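Workshop > Textiles > Folding and handling tips

Using the Ostari hand gripper on small clothes: tips from our bench

Drosham sells the Ostari as a hand-held parallel gripper for people who are teaching a robot arm to sort and fold laundry. You hold it, do the job yourself, and the arm learns from the recordings. We took one on a trial hire and used it mostly on children's clothes, as those are what our folding table gets most of. These notes cover what worked for us, with a few complaints at the end.

Setting up the table

Clear a space at least twice the width of the biggest garment. Wipe the surface down with a barely damp cloth and let it dry. Crumbs and bits of thread end up between the fingers, and then thin cloth slips.

A plain wooden table is fine. We tried a felt mat and gave it up, as fleece dragged on it and every fold came out crooked. If the table is very shiny, move the lamp to one side.

Open and close the gripper 20 times before the first garment of the day. If it feels stiff, check the pivots for fluff before you reach for oil. Oil will find its way on to white fabric sooner or later.

Picking up hems and skirts

Start with the fingers fully open and bring them in low, one on each side of the bit you want. Close slowly. With gathered skirts, go for one of the rounded folds at the bottom edge, where there is enough loose cloth to hold. A flat hem needs a small ruck pushed up in it first — nudge the edge inwards with one finger, then close.
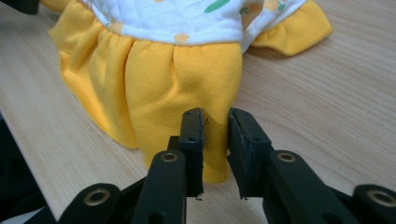 Open fingers at the hem of a small yellow and white dress.

Quilted fabric is another matter. The padding makes it feel secure when only the top layer is held, and it can pull at the stitching. Take hold across a seam where you can. Yaneth Huanca, who does most of our folding, prefers to lift quilted tops from the side seam and leave the front alone.

Ruffled sleeves should be laid flat before you touch anything else. Smooth them by hand, and don't try to do it with the gripper. We wasted most of an afternoon on that.

Fleece holds well and forgives a clumsy grip. Satin and thin nylon are hard work. Lace we don't attempt.

Looking after the fingers

The inner faces and edges take the wear. Run a fingertip down them at the start of each session, and if anything catches your skin it will catch a knit. Very fine sandpaper takes off a burr. Replace the finger if there is a proper chip in it. Spares are listed under part number 1307, and they come as a pair.

Brush the linkage with a dry paintbrush once a week. Don't soak it.

What we thought of it

The grip is comfortable for short spells. After roughly 2 hours Kevin Condori had a sore thumb and we swapped over, so plan on sharing the work. The printed guide is thin on soft goods and spends most of its pages on boxes and bottles. Drosham answered our questions by email, usually the next day, though the first reply was about the wrong model.

For a workroom already set on getting a folding arm, the hire is worth having. For ordinary laundry at home, your hands are quicker — keep your money.

Next on the bench is fitted sheets, probably in September.

We use cookies to remember your settings. By continuing to use this site you accept them.

Contact us | © Lunidano Workroom Notes | Back to top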